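Filed under: Grant reporting > Home kitchens > Interim reports

Mirham Home Kitchens – interim report to the Prandley Fund, May

Short one this time, the long version comes with the accounts.

Where we're at
Table and utensil stage done in the first Lustirura kitchen. Started with the table because everything lands there – meals, homework, bags, post. Cloth stays, household likes it and it wipes down fine. Stove side not started.

Utensils
Old habit was one deep drawer for the lot. Now there's an open holder with two compartments, sits on the table at meal times. Aim was spoons one side, chopsticks the other. Hasn't stuck yet, people put things back wherever theres a gap.

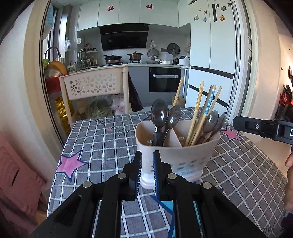
Pink holder on the table, grey spoons in both compartments, chopsticks on the right. Shelf rack behind.

We won't push the one-side rule any further. Having it all standing up where you can grab it matters more to the family than which side it's on. Will drop the rule from the handout before the Farías kitchens start.

Rack by the table still to do. Dried greens and bags are underneath it at the moment, want those up off the floor. Needs one more visit, maybe two.

Sorting
Method is the same each time. Holder out, tip some onto the cloth, look at each piece, back in or into the discard box. Slow but the household does the deciding and we just keep it moving. Chopsticks with stains or speckling get set aside, the household gets the final say on each one. Clear and smoky plastic spoons are kept together as one lot, not worth splitting.

Holder has drainage holes so it can go by the sink too. Label on the front reads LX3120 – noting it so we can try to match it for the other homes.
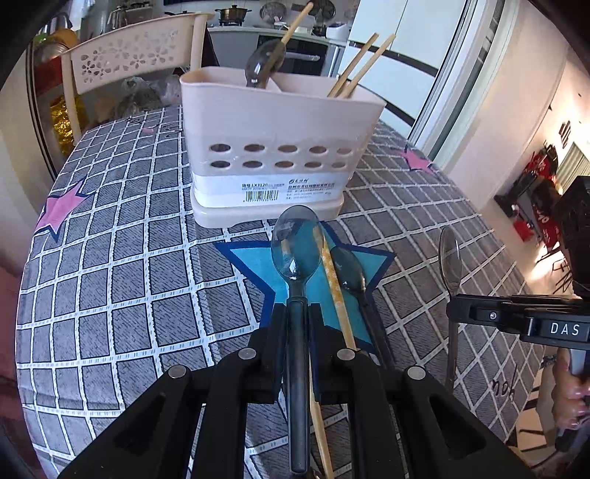 Money
Spent to date: $3,574. Of that $100 was holders and small storage, $60 printing the handout. Rest is visits and travel. No change to the budget lines asked for.

Still to do
- rack and floor area, Lustirura
- stove side, not started
- 3 Farías kitchens, dates agreed with the housholds, mornings only
- revised handout to you for a look before it's printed

One question for your end – can leftover storage money roll over to the Farías homes? Need to know before we order.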